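Part 4: Loading the route and packing for the hut-to-hut walk

Right, if you've got this far you've paid your deposit, you've broken in your boots (please tell me you've broken in your boots!) and you have the Zekley app on your phone. This part of the guide gets the Llanos Traverse onto the app and the right things into your bag. I wrote the first version for my own groups, and it has grown a bit every season with the questions people ask me at the bus station.

Have your booking email open before you start. You'll need the trip code in it.

4.1 Getting the route onto your phone

1. Open Zekley and tap Trips, then Join a trip.

2. Type in your trip code. It isn't case sensitive, but it does care about the dash in the middle.

3. Wait for the map to appear. You should see the whole traverse as a green line, with the huts as little roofs. If you only get a gray square, close the app and open it again.

4. Tap Save offline and choose Full detail. The lighter version leaves out the streams, and I use the streams all the time when I'm telling people where to fill up.

5. Switch your phone to airplane mode and zoom in on Harkham Hut. If you can read the contour lines, you're done. If they go fuzzy, the download didn't finish, so go back to step 4.

Note: Do this on your home Wi-Fi. The guesthouse in the valley has Wi-Fi in the dining room only, and on the night before we leave there are a lot of people in that dining room all trying to call their kids.

Note for people with older phones: Pichit Suwannarat, who guides the second group, keeps his phone on the lowest brightness and lets the app check his position every few minutes instead of constantly. You'll find that under Settings, Battery, Relaxed tracking. He gets two days out of a charge that way. I get one, but I take too many pictures of goats.

Caution: The green line is for keeping an eye on where you are. Your guide may leave it. In November the direct path under the Harkham ridge often has ice on it in the morning and we go around by the shepherd track, which adds a bit of distance and a really lovely view. The app will beep at you the whole way. Let it beep, or turn off Off-route alerts before you set out.

4.2 Packing your main bag

You carry your own bag between huts on this trip, and the highest pass is a little over 3000 meters, so every extra sweater gets heavier by lunchtime. I ask people to stay under 13 pounds before food and water. I know, I know. Fongchan Petchrat argued with me for a week over email about that number and then turned up with less than I had.

1. Clear the bed and put out everything you think you want to bring. The floor works too if you don't have a dog.

2. Make two piles, one for walking and one for evenings. The evening pile should be much smaller. It's long underwear, a warm hat, dry socks and a top that hasn't been up a mountain that day.
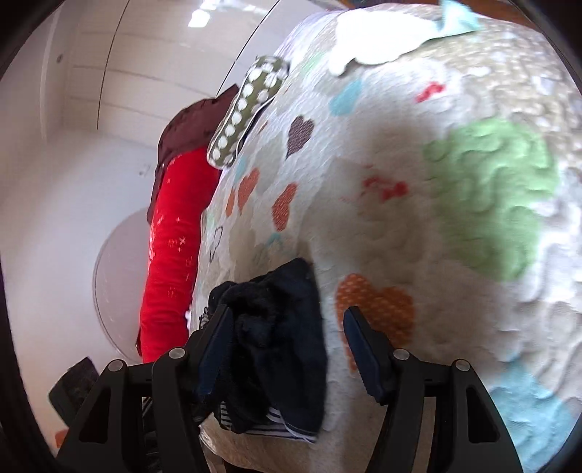 Step 2: a dark navy fabric item on the bed

3. Take out anything made of plain cotton that you meant to walk in. It's fine for sleeping.

4. Roll the evening pile and put it in a dry bag. Squeeze out the air before you close it. I kneel on mine.

5. Put the dry bag at the bottom of your pack, food and spare layers in the middle, and rain jacket right on top. I mean right on top! Weather comes over that ridge fast, and I don't want you unpacking your pajamas in a hailstorm to find your hood.

6. Weigh the bag. Bathroom scales are fine – stand on them with the pack, then without it, and do the subtraction.

7. If you're over, go back to the evening pile first. Then look at your toiletries.

Note: You don't need a sleeping bag. All the huts have blankets, but you do need a sheet liner, and they'll ask to see it at the door. Silk ones are tiny and cost more. Mine is an old cotton sheet that I sewed up the side and it does the job.

Caution: Medicines travel in your day pocket, never in the bottom of the main bag. That goes for inhalers, allergy pens and anything you take at a set time. Tell me or Pichit where you keep them.

4.3 Fitting the rented poles

If you ticked the box for poles, you'll get a pair of Filix folding ones at the guesthouse. They're sturdy, but the locks confuse everybody the first time.

1. Shake the sections out and pull the top one until you hear a click.

2. Open the lever near the handle, set the length so your elbow makes a right angle when the tip is on the ground, and close the lever again.

3. Lean on the pole, gently. If it slides, tighten the small screw on the lever by a quarter turn and try again.

4. Do the same with the other one and check they match.

Caution: Don't put your hands through the straps on the scree below the pass. If you stumble there you want to be able to let go. Wanpen Rojanasak taught me that on my first season and I've repeated it to every group.

Note: For long downhills, make the poles a couple of inches longer. Shorten them again before you fold them, or the cord gets pinched and we'll be poking at it with a tent peg over breakfast.

4.4 The evening before

We meet in the guesthouse yard at 6 p.m. on Sunday. Bring your packed bag, your phone with the map loaded, and your boots on your feet. I'll lift every bag and look at every pair of soles, and then we eat. If your bus is running late, message me through the app so I can save you a plate.

Vegetarians, let me know by the time you set off from home. The cook at Harkham Hut makes a very good lentil stew, but supplies go up by mule and the order has to be in ahead of time.

Next: Part 5, Hut rules and what to do with wet boots.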